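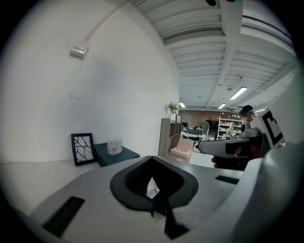
Stanciu, research engineer, Osex
27 August 2018

Home | Papers | Methods | Data | Contact

4.2 Comparing the two hand-held grippers

Figure 3 is a view from the camera on one of our hand-held grippers, with a second gripper, the one carrying the square marker panel, held out by a colleague in the dark cap. We spent most of July going back and forth between the Stemgate and Nastine camera mounts – longer than planned, I admit – and collected 1,525 short recordings with the first and 1,038 with the second.

The wide view keeps a good deal of the room in sight, from the white tabletop with its framed print up to the ceiling lights, and we were very glad of that when it came to working out where the camera was. The price is strong bending of straight edges, plainest along the front of the table, and a large share of every picture given over to the gripper's own gray body. We masked that part out before matching, and kept over 500 recordings aside for the tests in Section 5.

Contact | © 2018 Osex | Back to top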